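Looking After Nonstick Pots So They Last

Posted 4th September in Kitchen Tips

I killed my first nonstick pot in under a year. I was young, I had one metal spoon and I used it for everything, and by the end I was picking little dark flecks out of the rice. The pot I cook in now is a lot older than that one ever got to be and eggs still slide around in it like they're on ice! So I've learned a few things, mostly by ruining stuff, and since a few of you asked after the June post on cast iron, let's talk nonstick.

Before the first use

Peel off every sticker (a hair dryer on warm softens the glue nicely if it won't budge) and wash the pot in warm soapy water. Dry it, put a few drops of cooking oil on a paper towel and wipe it over the inside. Wipe off whatever's left sitting on the surface. Some people do this every month or so. I do it when I remember, usually when I've got the oil out anyway.

Heat

Medium is plenty. I know it's tempting to crank the burner when you're hungry, but a nonstick pot heats up faster than you think and an empty one on high can get dangerously hot in a couple of minutes. Put the oil or the water or the onions in first, then turn on the stove. If a recipe tells you to get the pan smoking, that's a job for cast iron or stainless steel.

Match the burner to the base, too. A wide pot on a tiny burner gets a hot spot in the middle and that's where the coating goes first. If you have a gas stove, keep the flame under the pot and not licking up the sides, or you'll discolor the outside and end up with handles you can't touch.

About the oven: check the booklet or the bottom of the pot. My own was fine to 300 degrees and no higher, so no broiler for me. If you've lost the booklet and there's nothing stamped underneath, keep it on the stovetop.

Skip the spray

Aerosol cooking sprays leave a film that bakes on around the sides and turns brown and sticky. Regular soap won't shift it, and then you scrub, and then you've scratched the thing. A teaspoon of ordinary oil or a bit of butter does the same job. I went through a whole can before I figured out why my pancakes were sticking, and I blamed the flour the entire time.

Tools

Wood or silicone, please. I keep mine in a jar right next to the stove so the metal ones stay in the drawer where I have to go looking for them. Don't cut anything in the pot, not even a soft brownie, and go easy with the electric mixer if you're mashing potatoes (tip them into a bowl first).

Washing up

Let it cool before it goes anywhere near the sink. Cold water in a hot pot can warp the base, and a warped base rocks on the stove forever. Once it's cool, a soft sponge and dish soap will get almost everything.

For burned-on food I do this:

Fill the pot with enough water to cover the mess.
Add 2 tablespoons of baking soda.
Simmer gently for ten minutes, then turn it off and walk away.
When it's cool, push the bits loose with a wooden spoon and wash as usual.

If it's still not clean, do it again. No steel wool and no scouring powder, even if your mother swears by it (mine does). I hand wash mine even though the box said dishwasher safe, and I think it's the one habit that's made the most difference.

Don't forget where the handles join on. Grease loves to hide around the brackets, and an old soft toothbrush gets in there beautifully. If your handles are held on with screws, check them while you're at it. A quarter turn with a screwdriver is usually enough. Don't force it.

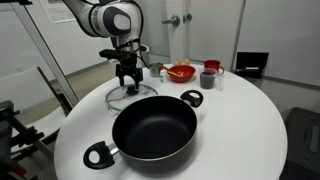 A wide pot with loop handles is easy to lift with two hands, and those metal brackets are where the toothbrush comes in.

Storing

Stacking is what gets most pots in the end. You slide one into another, the bottom of the top one scrapes the inside of the lower one, and there's your scratch. Put something soft in between. I cut circles out of an old felt blanket, but a folded dish towel or even a couple of paper towels will do. Lids go in a rack on the inside of the cupboard door at our place, which freed up half a shelf.

Leftovers shouldn't live in the pot either. Tomato sauce and anything salty is better off in a container in the fridge, and you'll get your pot back for breakfast.

When to let it go

If the coating is flaking or peeling, or you can see bare metal coming through, it's time. Oil won't bring it back, and those repair sprays have never done a thing for me. A bit of fading or a light stain is fine, keep cooking. Check with your local recycling center before you put it in the bin, as some will take coated pans with scrap metal and some won't.

Next up I'm doing wooden cutting boards, including how I got the onion smell out of mine (salt and half a lemon, and quite a lot of elbow grease).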